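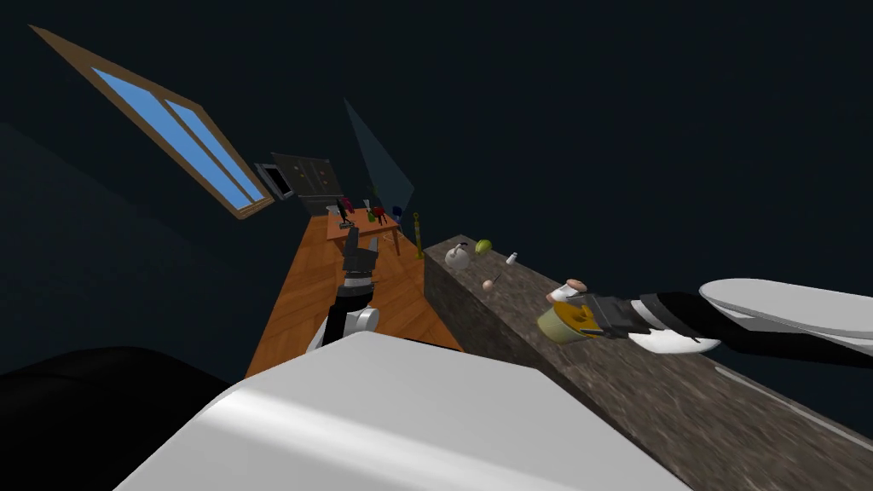 Bill passed committee in the spring, now the website says nothing. Is it dead?

Posted Tue 26 September in State and Local Government

Omar Sayegh
Hello all, and thank you in advance to anyone with the patience to read this. I've been following a bill in our state house that would change how small landlords register rental units. It's one page long, it had a hearing, I drove up and spoke at it (two minutes, and I was so nervous I read my own address wrong), and it came out of committee with a favorable vote. The tracking page said "placed on calendar" and that's still what it says. The session ended before summer. I called my representative's office and a very nice young man told me it "carries over," but my neighbor swears everything gets wiped clean and you have to start again with a new number. Which of them is right? And if it does carry over, do I need to get my letters sent in again? I collected 92 signatures in Mellimora and I'd hate to have to knock on all those doors a second time!

Endis
They can both be right, depending on the year. Most legislatures work in two-year terms. In a lot of states, a bill that didn't finish in the first year stays alive for the second year, with the same number, and picks up more or less where it stopped. When the two-year term runs out, though, anything unpassed is gone, and a sponsor has to file it fresh. A few states wipe the slate every single year, so do check your own chamber's rules. Look for "carryover" in the rules document, which is usually a PDF hiding under the clerk's page.

One thing to watch for: some states send carried-over bills back to committee when the new session opens in January, even if they already had a good vote. That happened to a bill I cared about very much, and I missed the second hearing completely because I thought we were past all that. Call the clerk (the clerk, more than the member's office, bless them) and ask, "Where will this bill be on opening day?" They answer that sort of thing all the time and they're generally lovely about it.

As for your signatures, if it's the same bill number they should still be in the committee file, but I'd send a copy with a short cover note anyway. If it gets a new number, put the new number on the note and say plainly when the names were gathered.

Lưu
same thing happened with ours, it just died. sign up for the email alerts if your state has them

Omar Sayegh
Thank you both so much. I'm calling the clerk in the morning, and I'll come back and post what she tells me.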